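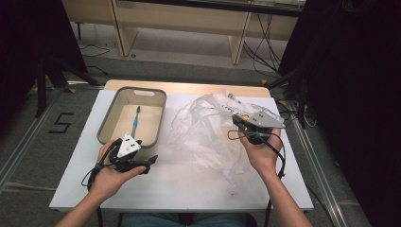
## Does sorting bathroom bits into little bins do anything, or is it just more plastic?

I've been told by two different people (one of them my sister, who labels her batteries) that the cure for a messy bathroom is to take everything out, put it on a table in another room, and put it back in small rectangular bins. Toothbrushes in one, razors in another, and so on.

I have my doubts. As far as I can see, I would be buying boxes to put round things that already live on a shelf. I priced up a set of 6 from Ristetti and it wasn't cheap for what it was. I also don't fancy a toothbrush lying flat on the bottom of a bin, when the mug I've used for years keeps the head in the air.

Then there's the packaging. Half my stuff is still in the crinkly clear bags it came in, and I can't decide if those are worth keeping for travel or if I'm kidding myself.

Has anyone done this and still had it tidy a few months on? I'm not after a before-and-after, I want to know about the after-after.

Flat has one bathroom, no window, one narrow shelf 60 cm long.

---

### Answer 1 (accepted)

I was as doubtful as you are, and I'm still only half converted.

The table part is worth doing and costs nothing. Clear a white or pale surface if you've got one, as you'll see the grime that comes off things. One bin, one bag, one item at a time. I did mine in an evening and threw out more than I kept, mainly hotel shampoo and a tube of something that had gone solid.

The bins I'd go easy on. Get one and live with it for a fortnight. Mine has a slot in the side for a handle, and that's the only feature I'd pay for, because you can hook it off a high shelf with a finger. Measure the outside of the rim and not the base. I measured the base, and two bins that should have sat side by side on my shelf don't.

On toothbrushes, I agree with you. The one in use stays upright in the mug. A spare can lie in a bin, and I don't see the harm if it's dry and nothing is leaking in there with it. I wouldn't put a wet one in, lid or no lid, and especially with no window.

Bags: bin them. Once they're crumpled they never lie flat again, and you can't tell what's in them without opening them. If you must have something for travel, keep a single zip one. Check the print on the others, some supermarkets will take soft plastic back and some only say they do.

As for the after-after: mine was tidy until July, then we had guests, and it has been about two-thirds tidy from then on. Better than it was. I wouldn't call it a cure.

*– Halfdan Bergmann*

> **Comment from the asker:** Thanks, the rim thing would have caught me out. Mug stays. Will try one bin.

---

### Answer 2

Jendmont do a stacking set, really good, I've got 13 of them all over the house. Beige inside so they look nice. Get the lids as well.

> **Comment:** What do you keep in 13 bins?
>
> **Comment:** All sorts. Cables mostly.

---

### Answer 3

Not sure why you'd buy anything. Cut down a cereal box, or use the tray from a Ramasamy takeaway if you have those near you – it's the same shape and it washes. When it gets horrible you chuck it.

I'd also question emptying the whole room in one go. There's a long thread on the Lullow board about this with 627 replies, and a good many of them are from people whose stuff was still on the dining table a week later. Do the shelf first. If the shelf stays tidy, do the cabinet.

Agree about the bags, though I do keep one to put the toothpaste in when we go camping.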